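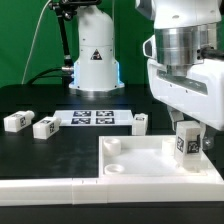 Walkaround checklist with my comments – the club Vudarari, before first flight of the day

I've flown out of Trastville since May and the printed card in the cockpit is fine, but it's very short and it assumes you already know what a good one looks like. So these are the card's items in the card's order, with my own notes after each. If you fly a different type, use your own card please.

1. Papers and tech log
Comment: Read the last two pages of the log, not only the last line. I once skipped back a page and found a deferred landing light I'd have wanted to know about, as I was planning to come home at dusk. Check the hours to the next inspection too. Ours goes in every 200 and I like to see at least 17 left if I'm taking her away for a weekend.

2. Cockpit: keys out, master on, fuel gauges, flaps down, lights, master off
Comment: Do the lights quickly, the battery isn't young. The left fuel gauge reads low when the tank is nearly full. I write down what both gauges say and compare with the dipstick later.

3. Left wing: trailing edge, flap, aileron
Comment: Move the aileron gently to both stops and listen. There's a soft tick at full up on ours, which the Juška hangar have looked at and are happy with. Anything louder, ring them. Look along the hinge line for the split pins. All of them!

4. Left wing tip and leading edge
Comment: Bugs. Wipe them off. Run your hand along for dents as well, especially if she's been parked at the end of the row by the fence, where the tugs turn.

5. Fuel: dip both tanks, drain both sumps
Comment: Dip first and drain second, that's how the card has it. Full is 59 litres a side on our stick (make sure it's our stick, there are two in the cupboard and the other belongs to the Numaris tourer). Hold the sample against something white. If you get water, keep draining until you get three clean ones in a row, and if you don't, she stays on the ground. Caps on, and tug them.

6. Main wheels and brakes
Comment: Creep marks lined up, no fluid on the inside of the wheel, pads not down to nothing. Tyre pressure on the mains is 34 and she does lose a bit over winter. I roll her forward half a turn to see the rest of the tread – most people don't, and I've found a flat spot that way.

7. Nose: oil, cowling, prop, air intakes
Comment: Mag switch off, keys where you can see them, and still treat the prop as live. Feel for nicks with a fingertip along the front edge. Look properly in both intakes. In spring the starlings can fill one with straw between breakfast and lunch, so a morning check doesn't count for an afternoon flight in my book. Oil cap finger tight only, the next person has to get it off.

8. Static port and pitot
Comment: Cover off and stowed in the side pocket. Don't blow in the pitot. Triin Jaunzems taught me to put the cover on the seat I'm about to sit on if I take it off before the rest is done, and I still do it.

9. Right wing, same again
Comment: Go just as slowly. I'm always chilly by this point and want to get in, and I have to tell myself off.

10. Tail: elevator, rudder, trim tab, tie-down
Comment: Trim tab should have a tiny bit of play and no more. Untie the tail last. Yes, I have started up with it still tied. No damage, lots of waving from the clubhouse.

11. Stand back and look
Comment: Not on the card, I added it. Walk off a few paces and look at her from the front. Is she sitting level? Is the towbar off? Chocks?

If you find something, write it in the log before you go and talk about it over tea. Corrections to my notes very welcome, pencil them on the copy by the kettle.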